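Prindeck Forums > Phones & Tablets > Buying and Selling

Thread: Selling last year's phone, does the box matter?

stamatia_s
I have a triple-lens phone to get rid of in June and a drawer full of boxes going back to what I think was my first job. My husband says throw the lot out. I say people pay more if it comes in the box. We have been married long enough that this is the exciting part of our evenings. Who's right?

dagim.n
You are. I've sold 2 on Clastetier, same model, same storage, and the one with the box went first. Buyers see a box and assume you're the kind of person who also used a case.

Getachew T
The box is cardboard. I have bought three phones used and I could not tell you where any of those boxes are now. I paid for the phone.

dagim.n
And yet you got three boxes.

Getachew T
I got three boxes because three strangers couldn't throw away cardboard either.

mahlet_tefera
Before this goes the way of the screen protector thread (1,446 replies, and I read them all, God help me): the box helps a little, the cable helps more, and knowing where both halves of the box are helps most of all. My method is to clear the big table and get everything out before I write a word of the listing. Phone, cable, lid, tray, the little paper sleeve if it survived. You'd be amazed what people swear is "all included" until they have to put it in one place.

I lay the phone face down, because the back is what buyers zoom in on. If it's one of the bright colors, so much the better. A black phone photographs like a hole in the table.
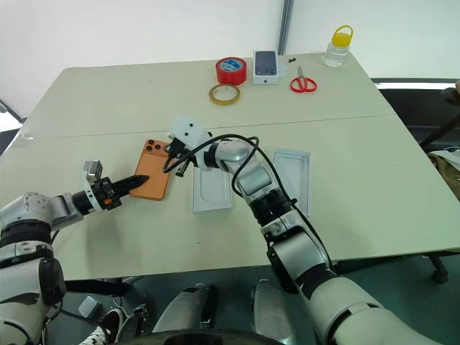
Then I check that the charging cable fits the phone I'm selling. Sounds obvious. We have a kitchen drawer with cables from every era of human history and I once mailed a lady in another state one that fit nothing she owned. She was very nice about it. She left me 2 stars.

The phone goes back in the tray last, after the wipe and after you've signed out of everything. Sign out first, then pack. I've done it in the other order and had to slit my own tape.

stamatia_s
What do you do about the cable, though? Mine came folded up like a paper crane and there's no way I'm getting it back under there.

mahlet_tefera
Loose loops, twist tie, done. If it won't go under the tray, put it in a sandwich bag beside the box. I'm not doing origami for forty dollars.

Getachew T
Can confirm she has made me do the origami.

Berhanu Seyoum
I'm going to disagree with Mahlet on the cable. Keep it. A used cable adds next to nothing to the price and it's one more thing for the buyer to complain about. Mine always say "phone and box, no cable" and I've had no trouble. Nobody wants a cable that has spent a year being bent behind a nightstand.

mahlet_tefera
Your listings also say "minor scratch" over a picture of a canyon, Berhanu.

Berhanu Seyoum
It was minor for its size.

dagim.n
I'm with Mahlet. Even if they toss it, they can test the charging port the minute it shows up, and you don't get the midnight message saying it's dead. Half the time it just hasn't been charged since you mailed it.

Also, Stamatia, whichever way you go, don't ship the phone box by itself with a label slapped on it. Put it in a plain outer box with some padding. Mine shows up fine that way, and the mail carrier doesn't need to know what's in there.

stamatia_s
OK. Found the lid. Found a tray. The tray does not belong to the lid. My husband is being unbearable.

Getachew T
Tell him I said hi.

mahlet_tefera
Check the bottom of the drawer. There's always a second one.

stamatia_s
There were 3. The last one fits. Listing goes up tonight, with cable, sorry Berhanu.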